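Gruka farm stand, August irrigation notes. 1/5

Swapped the overhead sprinklers on the pepper rows for Dotix drip tape. 49 rows, one header line, pressure regulator at the pump.

2/5
Water use before the swap was 1530 gallons a day. Now it's 861. Same rows, same plant spacing.

3/5
The Talorix timer opens the valve at 5 a.m. We flush the line ends by hand – the well carries a lot of fine sand.

4/5
Tank holds 2000 gallons, so we can skip a day of pumping. U-pick visitors can walk the rows without mud now.

5/5
The Ghiță block stays on sprinklers until the squash is out. Tape goes down there next, same emitter spacing.
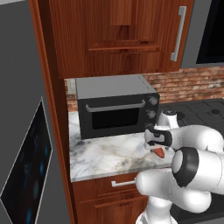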